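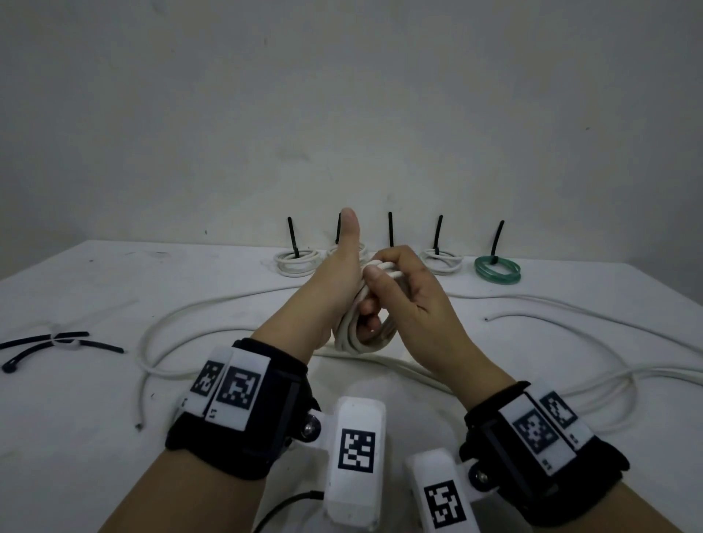

Watching the Greko Cup at home, all the questions we keep getting, answered quick. Season starts 19th January and the inbox is full allready so please read this first before writing. Most stream problems are wifi problems, so if the TV and router are in the same room run a cable. Spare length should be coiled in loose loops, a big lazy oval like the white one in those two hands, no tight knots behind the TV. Everything else is below.

What is the Greko Cup?
Indoor football, five a side. Clubs only, no national teams. Group stage first, then knockouts, final in June. 143 matches in total this season, more than last time because two extra groups came in.

Where can I watch it live?
Zenatton has all of it. App, website, most smart TVs. Kuipers shows one match per round on regular TV, usualy the late one. Kuipers picks its match a few days before, so don't ask us in advance, we get the list same time as you.

Is it free?
Kuipers yes, if you already get the channel. Zenatton no. You need the season pass or the match pass. Group stage replays go free after the round is over. Knockout replays don't.

Season pass or match pass?
Depends how much you watch. Following one club only, match pass is fine, buy as you go. Following a whole group, get the season pass. Match pass can't be upgraded later, we asked.

What time do matches start?
Early match and late match on every match night. Times on our schedule page are local time at the arena. The Zenatton app changes it to your own time, our page doesn't. Lots of people miss kickoff because of this. Check twice.

How early does the stream open?
30 minutes before kickoff. Before that you get a blank page with the logo. Not broken, just wait. Refresh once it's time if nothing happens.

How long is a match?
Two halves, clock stops when the ball is out. Plan for more than an hour with the break. Knockouts can go to extra time and then penalties, the stream stays on until the end.

Stream keeps freezing, what do I do?
In this order:
Close the app fully and open again.
Drop quality from Auto to Medium.
Restart the router.
Try the website instead of the app.
Still freezing, write to Zenatton support and not to us. We can't see your account.

The picture is behind the live score. Why?
Every stream has a delay. Turn off goal alerts on your phone if you don't want it spoiled. Kuipers is a bit faster than the app from what readers tell us.

Can two people use one pass?
Two screens at the same time, same household. Third screen kicks the first one off.

Can I watch from another country?
Some yes, some no. List is on the Zenatton help page and it changes. Look before you travel. The pass is not refunded if you are in the wrong place for a match.

Is there commentary in English?
Every knockout match. Group stage only the late match, the early one is arena sound only. Some people like it better that way tbh.

Where are the matches played?
Groups are at the club halls. Semis and final at the Maselance Arena, 2740 seats, and it does fill up.

Can I still get tickets?
Group matches, nearly always, at the door. Semis and final are online only through the arena. Sales open after the quarterfinals. We don't sell tickets and we don't hold any, please stop sending money questions.

When do doors open at Maselance?
55 minutes before kickoff. Small bags only. Parking behind the hall is for teams, use the street side or take the bus.

What if a match is postponed?
New date goes up on the schedule page once the clubs agree. Match pass moves to the new date by itself. Paper tickets stay valid. If you can't make the new date ask the seller.

Who is favorite this year?
No idea. Preview post coming when we have time to write it.

Where do highlights go?
Zenatton channel, morning after. Short version only. Full goals reel once a round, linked from our home page.

Do you stream matches on this site?
No. We only list where to watch. Any site using our name with a play button on it isn't us, close it and don't put your card in.

Found a wrong time or channel?
Comment under the schedule page with the match and the right info, and we fix it same day if we can.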